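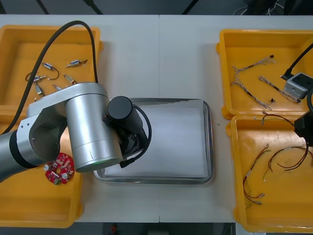 白色长台面上的黄色塑料箱与居中的不锈钢托盘，左上箱内为带引线的银色圆柱形元件。

**分箱与中转托盘布置**（又称“箱盘布置”）是小件分拣、备料和清点工作中常用的一种台面安排：若干容器摆在工作台两侧，中间留出一只浅盘，零件由箱入盘，或由盘入箱。这种布置见于电子装配、维修备件、实验室耗材整理等场合。相关说明书和培训材料往往称其能够“显著减少差错”，但这类说法大多缺乏可核对的对照数据，本条目在转述时均注明来源性质。

## 名称

“箱盘布置”一名没有统一标准。供应商 Kaso 的产品目录称之为“双翼台”，Promdale 的内部手册则用“中盘法”，两者所指基本相同，差别主要在于是否把托盘视为台面的固定部分。有中文资料将其归入“5S 现场管理”的组成部分，这一归类值得商榷：5S 讨论的是整理、整顿等一般要求，并未规定容器与托盘的相对位置。

另有一些文章声称该布置源自钟表业。钟表匠确实长期使用浅盘盛放小零件，但由此推断今日的塑料箱布置与之一脉相承，目前看不到可靠依据。更朴素的解释是，人面前的台面中央最顺手，多数行业会各自得出相近的摆法。

## 组成

### 工作台

台面多取浅色。浅色背景便于发现散落的深色引线、垫圈和碎屑，对银色金属件则帮助有限，在强光下甚至不利于辨认。部分厂家以“洁净感”作为白色台面的卖点，这与分拣效率没有直接关系。

较长的台面常由两块面板拼接而成，接缝处是常见的积尘位置。细引线也可能卡入缝中，因此有的作业规程要求托盘横跨接缝放置。这种做法能否减少遗失，规程本身没有给出统计。台面过长时，两端的箱子不易够到，多出来的面积通常很快被无关物品占据。

### 料箱

料箱以塑料制品最为常见，颜色有黄、蓝、红、灰等。颜色本身不具备通用含义。不少培训讲义写道“黄色代表待检”，这只在采用该约定的单位内部成立；换一家工厂，黄色可能只是采购时的现货颜色。把颜色当作标签使用而不另加文字，是箱盘布置中较常见的隐患之一。

箱数一般为偶数，以便左右成对摆放。成对摆放看上去整齐，是否更有效则取决于工序。若实际只有一种元件需要分为合格与不合格两类，四只箱子中便有两只没有必要，闲置的箱子还容易被误投。

箱壁高度是另一个争议点。高壁箱不易洒落，但取件时手腕须抬高，箱底零件也较难看清；低壁箱恰好相反。Kaso 目录推荐“中等高度”，没有说明推荐的理由，也没有区分取件用箱与存件用箱。

### 中央托盘

托盘多为矩形，常用不锈钢制成。不锈钢耐擦洗，边缘不易变形，缺点是反光，且金属件落入时有声响和磕碰。对表面有镀层或印字的元件，盘底宜加软垫。裸露的不锈钢为导体，带电或储有电荷的元件不应直接放入，这一点在通用型托盘的宣传资料中常被略去。

托盘的作用通常被描述为“缓冲”，即让正在处理的零件与尚未处理的零件分开。若托盘过大，这一作用便会消失，它会变成又一只没有标签的箱子。

## 所盛元件

箱盘布置适用于体积小、外形相近而又不宜成堆倾倒的物件。带引线的圆柱形金属壳元件是典型的一类：壳体易滚动，引线易弯折，几只混放时导线还会相互勾连。单从外形往往不能判断这类元件的种类，部分电容器、小型电机、传感器和蜂鸣器的外壳十分接近，须以印字、料号或测量结果为准。

对此类元件，常见的处理要点如下：

- 同一箱内引线尽量朝同一方向，长导线先理顺再放入。
- 取件时捏住壳体，避免提拉导线。
- 元件平铺一层，数量多时换用更大的箱子。
- 引线已经弯折的单独放置，矫直后再归箱。

“引线朝同一方向”一条在实践中很难维持。圆柱形壳体在箱内会自行转动，搬动一次箱子，排列往往就乱了。带分隔的泡沫垫可以解决这一问题，代价是每换一种元件就要换一种垫子。

## 作业流程

多数文献把流程写成单向：从一侧的箱中取出元件，置于托盘，检查后放入另一侧的箱中。单向流程便于讲解，实际操作却常有往返，例如检查中发现混料，须将一批元件退回原箱。规程若没有写明退回的路径，操作者通常会把退件暂放在托盘一角，托盘随之失去“只放在手件”的含义。

清点一般在元件进入托盘时进行。也有做法主张在入箱时清点，理由是入箱后不再移动。两种方法各有拥护者，可以确定的只是不宜混用：同一批元件在两处各点一次而只登记一个数字，事后无从查明误差出在哪里。

## 效果与争议

关于箱盘布置的效果，流传最广的是 Nustusdale 备件仓的一份内部小结。小结称，在改用中央托盘后，一批 750 件元件的分拣只出现 7 件错放，而此前没有托盘时的同量批次错放 101 件。这组数字多次被培训讲义引用，但存在几处明显问题：

1. 比较仅涉及 2 个批次，前后各一，不能排除偶然因素。
2. 两批元件的种类并不相同，后一批外形差异较大，本就容易区分。
3. 改用托盘的同时还更换了箱体标签，小结没有将两者的影响分开。
4. “错放”的定义在前后两次统计中不一致，后一次不计入当场改正的失误。

因此，这份小结至多说明该仓的状况有所改善，不足以证明改善来自托盘。Promdale 手册在引用时删去了关于标签的段落，读者容易得出比原文更强的结论。

Kinyua 维修工坊的经验则较为保留。其工作笔记认为，托盘对初学者有帮助，对熟练者几乎没有影响，有时还多出一道放下再拿起的动作。该笔记同样没有附上计时记录，只能视为从业者的看法。

支持者常提出的另一项理由是“减轻疲劳”。双手在身前活动确实比频繁转身省力，不过这得益于台面紧凑，与是否设置托盘关系不大。把四只箱子直接摆到近处，也可取得类似的结果。

## 常见问题

**线缆侵占台面。** 检测仪器、照明和其他台上设备的线缆若经过料箱上方或托盘边缘，容易带动轻小的元件。线缆垂落地面后又常缠成一团，清扫和挪动工作台都不方便。市售理线槽能改善固定走线，对需要经常移动的线缆则作用不大。

**小件落地。** 深色地面上较难找到黑色导线和小螺钉。一些单位在台沿加装挡边，挡边能拦住滚动的圆柱件，也会妨碍前臂搁放。收工时沿台脚检查一遍，比单靠挡边稳妥。

**标签脱落。** 塑料箱外壁光滑，纸质标签经反复擦拭后会卷边。插卡式标签较耐用，但卡片可以随手抽换，换错后不易察觉。

**料箱换位。** 左右两侧的箱子外形、颜色一致时，清洁后很可能放错位置。在台面画出定位框是常见对策，其前提是箱底同样带有编号，否则定位框只能保证摆得整齐。

## 与其他布置的比较

| 布置 | 适合的工作 | 主要不足 |
|---|---|---|
| 箱盘布置 | 小批量、需要逐件查看的元件 | 占用台面，退件路径常不明确 |
| 立式料架 | 品种多、取用频繁的紧固件 | 上层不易看清，引线件易勾挂 |
| 分格盒 | 数量少、尺寸相近的零件 | 格子尺寸固定，长导线难以容纳 |
| 单盘倾倒分拣 | 不怕磕碰的粗件 | 引线缠结，清点困难 |

表中的“适合”依据一般使用习惯归纳，并非测试结果。同一工位在一天之内改用几种布置的情况也很普遍。

## 参见

- 料箱
- 定置管理
- 电子元件引线
- 防静电工作台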